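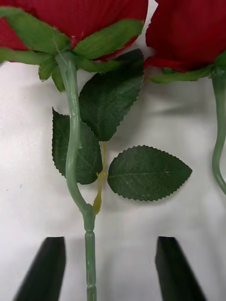 Do Flowers Really Have a Secret Language?

You may have heard that every flower has a meaning. Red roses mean love. Yellow roses mean friendship, or jealousy, depending on who you ask. Daisies mean innocence. People will tell you this as if it were a fact, like the boiling point of water.

Is it? Let's be a little suspicious and check.

Who decided?

When someone says "this flower means that," a good first question is: says who?

Water boils at the same temperature whether you live in a castle or a camper. You can test it. But you can't put a daisy under a microscope and find innocence inside. You will find cells, pollen, and possibly a very small bug. The meaning comes from people, and people don't always agree.

In the 1800s, books about the meanings of flowers were popular in France, England, and the United States. They were often pretty books, given as presents. Each one had a list. Look up a flower, find a feeling.

The trouble is that the lists didn't match. One writer might give a flower a kind meaning and another might give the same flower a rude one. Some writers borrowed from old stories and poems. Some copied each other. Some seem to have made things up, and they hardly ever said where their meanings came from.

The secret message story

There is a famous story that goes with these books. It says that people in those days were too shy or too proper to say what they felt, so they sent each other coded bouquets. A girl would get a bunch of flowers, run to her book, and work out the message one stem at a time.

It's a great story. I wanted it to be true when I was your age. But how would we know?

We would want evidence. Letters would be good: "Dear Cousin, I got your tulips and I understand completely." Diaries would be good too. People who study this period have looked, and there isn't much of that kind of thing. There is plenty of proof that people bought the books. That doesn't prove they used them as code books. Plenty of families own a cookbook and eat cereal for dinner.

And think about how badly it could go. Say your book has 100 flowers in it, and your friend's book was written by somebody else. You send "I am sorry I broke your kite." Your friend reads "Please go away forever."

Try it yourself

You can test this at home with a friend. You need paper, pencils, and 12 flowers, which can be real, drawn, or fake.

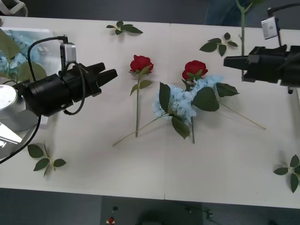

Artificial flowers and leaf sprigs laid out on a table.

First, sit back to back. Each of you writes down what you think every flower means. No talking and no peeking at the other list.

Next, each of you picks 2 flowers that make a message. Swap them. Read the message you got using your own list, then say out loud what you think it says.

Now compare lists. How many meanings match? You might agree on the red rose, if you have one, because you've both seen it on Valentine's cards. Did you agree on anything else? If you did, ask where each of you got the idea. Was it a movie? A grandparent? The color?

Then make one list together and play again. It should go a lot better this time. Codes work when both people have the same code, and that is as true for flowers as it is for spies.

But red roses DO mean love!

All right, yes. If you hand someone a red rose on Valentine's Day, they will probably get the idea. Roses have been tied to love in stories for a very long time. The ancient Greeks and Romans linked them with their goddesses of love, Aphrodite and Venus.

So a flower can have a meaning if enough people share it. A thumbs up works the same way. There is nothing in your thumb that means "good job." We just learned it, and we keep using it.

Meanings also change from place to place. White flowers are common at weddings in the United States. In parts of East Asia, white chrysanthemums are for funerals. In the United States, chrysanthemums in pots sit on front porches in October next to the pumpkins, and no one is sad about it. Same flower, different messages.

What do flowers say to bees?

If you want a flower message that doesn't depend on a book, look at what bees see. Bees can see ultraviolet light, and we can't. Some flowers that look plain yellow to us have ultraviolet patterns on their petals, and these help guide a bee toward the nectar.

Scientists didn't just decide that because it sounded nice. They photographed petals with special filters and watched which flowers bees chose. If you don't believe them, good. You can read how they did it, and somebody else can try it again and see if it comes out the same way.

Words to know

Evidence: something that helps show whether an idea is true.

Symbol: a thing that stands for an idea because people agree that it does.

Ultraviolet: a kind of light that human eyes can't see.

Sepal: one of the leaf-like parts under a flower. On most roses they are green.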